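Hands for hire, at a price

The test that Arkeck sets its machines is dull by design. An order comes in for a sandwich, a drink and something sweet. Two arms have to find the items, lift them and set them on a serving tray without crushing, dropping or mixing anything up. A canteen worker would do it while talking to somebody else.

Tsutomu Amano, who runs the trials, scores the job in attempts per 100 orders. In July the arms needed help with 23 of them. Drinks bottles standing in a rack gave little trouble: the shape is known and the position hardly changes. Sandwiches were the worst item on the list. 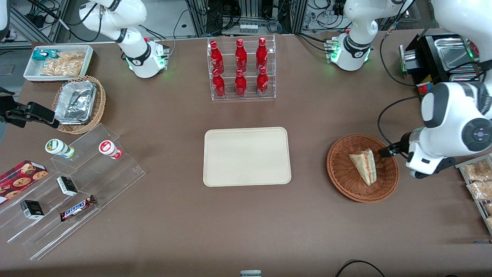

Soft food gives way when gripped, and the jaws have to close far enough to hold it but stop before the filling moves. Parallel grippers have two flat fingers and no sense of texture beyond what the motor current tells the controller. Amano's team now limits the closing force item by item, a slow business when the menu changes.

Arif Fakir, a catering consultant at Kanagaratnam, is less concerned with grip than with the clock. His own measurements put a trained assistant at 11 seconds for the same order. The arms take several times that, and someone still has to refill the baskets, wipe the table and deal with a split packet. "Picking is the part you can film," he says. "I'd pay for the wiping."

Gavo, a rival system, avoids the problem by accepting only boxed goods. It is faster, and it sells to warehouses — kitchens have shown little interest.

Amano expects a supervised counter to be workable before an unattended one. The next round of trials adds soup.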